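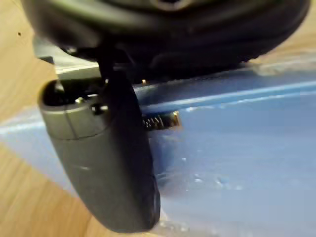
Merle Te Moana asked me last March why anyone would build a gripper when you can buy one, and would I please stop using the good clamps for it. I still have the clamps. I want to spend most of this talk on the first part of the question.

(Wait for people to sit down. Leave the picture up.)

So, hello! I build things in the shared workshop at Prurkdale, mostly in the evenings, mostly on the bench nearest the door. For a while now the thing has been a robot arm, and lately it has been the last few inches of that arm, where the camera sits and the fingers do the work. I love this part. You can have a beautiful arm that swings around all day, and until it can pick something up it's a very slow fan.

THE FINGER

Point at the finger. Smooth, thick, a bit narrower toward the tip, and the tip is rounded. Say why: my early ones had square ends and they caught on everything. Bags, cloth, the edge of a drawer. Rounding the end was ten minutes in the drawing program and it made me happier than anything else I did that month.

Point at the seam line near the top. Anyone who prints or molds parts, you know this line. I used to sand mine for hours. Now I ask whether the seam touches the thing I'm picking up, and if it doesn't, I leave it alone and go home for dinner.

Screw head, next to the round recess. Tell the Lillau story here, short version: I was at the Lillau build weekend with a finger that wobbled, and I had changed the motor settings, the code, the cable, all of it. A kid leaned over and turned one screw. Check your screws first! Then check them again after an hour of running, they do creep.

THE SPRING

My favorite. Stay on this one.

There's a coil spring going out to the right of the finger. I have a shoebox of springs at home now and I'm not sorry. Springs are the cheapest way I know to learn about grip. Stiff ones feel strong in your hand and then they crush a paper cup. Soft ones are lovely with cups and useless with a wrench. I went through 12 on my test rig before I had a feel for it, and I wrote every one of them down in the notebook (hold up notebook, the page with the coffee on it).

If somebody asks for the part numbers: no, they depend on your own lever lengths. Give them the Stuvach worksheet instead, the one-page version. Copies by the door.

THE CAMERA

Being this close is a trade. You get a wonderful look at the fingertip, and a good slice of your view is gripper. The big dark shape along the top is very out of focus, and the lower part of the finger goes soft too. I fought this for weeks. My advice is to mount the thing, lock it down, and then don't touch it. Moving the camera a hair between sessions cost me one whole set of 80 runs - all fine on their own, no good together.

Glossy plastic: see the white stripe and the little bright specks on the blue? Reflections are hard on a simple vision program. Mine used to chase them like a cat. Practice on shiny stuff early, before you get attached to your code.

Kocabaş method for lighting, if time. Two lamps, low, a sheet of baking paper over each. Skip if we're past the half hour.

DEMO

Power on before talking. Count to 3 out loud so people in front know it's about to move. Cup first, then the wrench, then take a request from the room (soft things only, and no phones, whatever they promise).

QUESTIONS

Bench is open after. Come and squeeze the fingers, bring your own half-finished thing if you've got one with you, and sign the sheet if you want the drawings.

Clamps back to Merle.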